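Jastby two-finger gripper: two months of rack work

October 24, 2022

I've wanted to write about this one since September, when it replaced the older Mollemholm gripper on our bench arm, and I've finally put enough hours in to be fair to both. Short version – I love it, and I still have a list of moans!

Our job is a fiddly one. We're teaching an arm to work around a small open rack: finding ports on a network switch, nudging drive caddies, pressing little latches. Everything in there is hard, dark and close together, so a gripper that was perfectly happy stacking cups on the Folen demo can suddenly look very clumsy.

The first surprise was how gently it closes. The Mollemholm had two speeds as far as I could tell, off and nutcracker, and I went through a bag of network plugs finding that out. With the Jastby you set the force in the controller and it sticks to it. I ran 60 plug pick-ups in a row on the lowest setting and cracked none of them (the Mollemholm managed 34 before I gave up and went for lunch). The fingertips are slim as well, so you can get at a plug with neighbours on both sides, provided you come in straight.
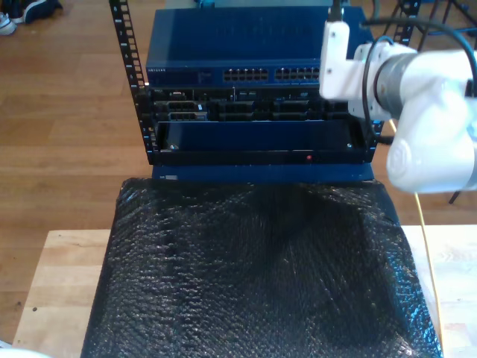 Coming in straight is where the arm matters as much as the gripper, of course. Ours is good at repeating a move and a bit poor at squeezing in beside a rail, and I spent a whole evening shifting the approach angle by tiny amounts until the wrist stopped wanting to go through the metalwork. If you have a slimmer arm you'll have an easier time of it.

Now the moans. The cable comes out of the side, just where you'd like to have clearance, and the clip supplied with it is rubbish. I used hook-and-loop tape. The manual has a lovely chapter on mounting and then two pages on the controller, with the force table hidden at the back. And the rubber pads pick up fluff like nobody's business – wipe them often or your grip starts to drift.

Setting it up with the Machala controller was painless, by the way. It showed up first time, and the status messages are written in proper sentences, bless them.

After 2,000 open and close cycles there's no play in the fingers that I can feel. I'm keeping it on the arm, and the next thing to try is the longer fingertips, if they ever come back into stock.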